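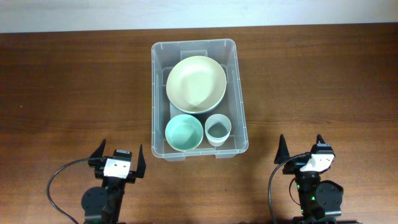

Usamos cookies propias y de terceros. Aceptar | Configurar

Soporte Stustico
Incidencia: el brazo derecho no suelta la pieza al dejarla en la caja
Estado: en seguimiento
Prioridad: media

Síntoma. Célula de dos brazos con controlador Gaber, tarea de guardar vajilla. Tras varias horas de marcha, la pinza derecha recibe la orden de abrir y no abre. El brazo se retira igualmente y arrastra el cuenco contra el borde de la caja. 3 fallos el sábado, todos en el mismo turno. El brazo izquierdo no falla.

Comprobaciones:
- Tornillos de los dedos apretados. Sin holgura.
- Cable del servo cambiado. El fallo se repite.
- Registro del controlador: pérdida de paquetes en el bus justo antes de cada orden perdida.
- Tiempo de espera del bus en 6 ms, valor de fábrica.

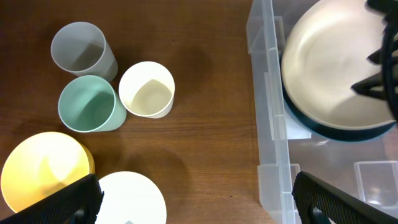 Vasos sobre la mesa y plato grande en la caja, vistos desde la muñeca.

Medida provisional. Se limita la velocidad de retirada y se exige confirmación de apertura antes de mover el brazo. Si no llega, parada y aviso. No meter la mano en la caja sin pulsar antes la seta.

Prueba prevista: 1000 ciclos de apertura en vacío con el firmware nuevo de Nutitz. 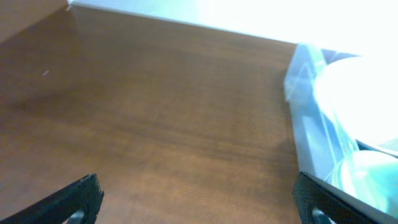

¿Hay que recalibrar la pinza después de actualizar el firmware?
Solo si se ha desmontado algún dedo. La actualización conserva el cero y los límites de par.

Comentarios (2)

wadness_taller: Mismo fallo con el mismo controlador. Subimos la espera del bus y de momento aguanta.

rmq: ¿La confirmación de apertura alarga mucho el ciclo? Vamos justos de tiempo.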